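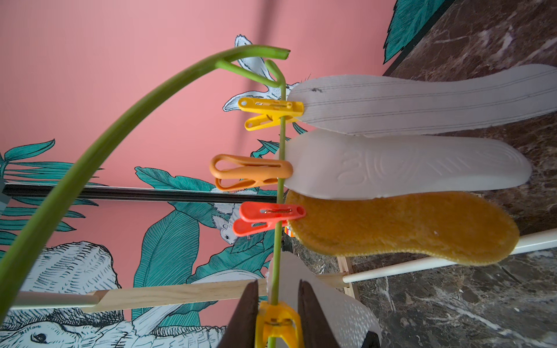
Figure 3. Insoles clipped one above another along a green rod: light gray fabric, white foam with an embossed logo, and yellow-orange fleece. The clothespins differ in color and shape.

The advice to take insoles out of shoes and hang them up overnight is repeated in nearly every household guide we read, usually with no source. Ankrah and Royer, in the Jemesgate diaries, found that people who followed the advice also owned more pairs of shoes. We do not see how the effect of hanging can be separated from the effect of simply wearing each pair less often. A shoe that sits unused for 2 days airs out whether or not anyone has bothered with a clothespin.

Our own doubts begin with the word "insole." The guides use it as if it named one material. Figure 3 has woven fabric, smooth foam and plush fleece on the same rod, and we can think of no good reason to expect the three to dry at the same rate. Foam with closed cells takes up little water in the first place. Fleece takes up a good deal and gives it back slowly — more slowly still where the pin presses the pile flat. A single drying time printed on a package, such as the 3 hours recommended in the Nulleo care leaflet, cannot be right for all of these, and may not be right for any.

The clip itself has had almost no attention. Leblanc argued that insoles should be held at the heel, where a pinch mark would do the least harm to comfort. The gray insole in Figure 3 is held this way. The argument sounds sensible, but it rests on the reports of 25 wearers who knew which end had been clipped, and who were asked about marks before they were asked about comfort. We would want to see it repeated with the questions in the other order.

Nor is it clear what people mean when they say that an insole is dry. In the diaries the most common test was pressing a thumb to the surface. Thick felt can pass that test while the middle is still damp, and a sheet of plastic will pass it almost at once. Weighing would settle the matter, but only one household in the Jemesgate group owned a scale fine enough, and it was used for coffee.
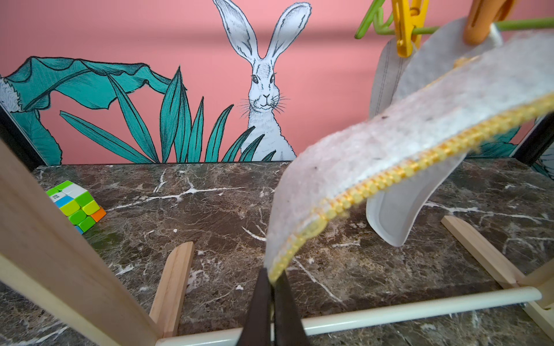
4.2 Hanging Mixed Pieces Together

Most writers on the subject assume that each piece hangs alone. In practice a hanger is filled until it is full. Felt with a stitched border, fabric panels and thin plastic all end up close to one another, and whatever hangs beneath or behind a thick piece gets less moving air. Ásgeirsdóttir treats this crowding as a minor nuisance. We are less sure. Her trials used a fan, and a fan hides the very problem that a still room would show.

The Edach trials come closer to ordinary use, with no fan and indoor humidity held at 70 percent. Even there, every hanger carried pieces of the same material and thickness. We have not found a home where that is the case. Riviere's suggestion that felt should always go on the outer end of the hanger may turn out to be useful, but it was drawn from a single June, in a house with the windows open, and she did not record which pieces had been touching.

We therefore treat the order of pieces on the hanger as unknown in the analysis that follows, and we make no correction for it.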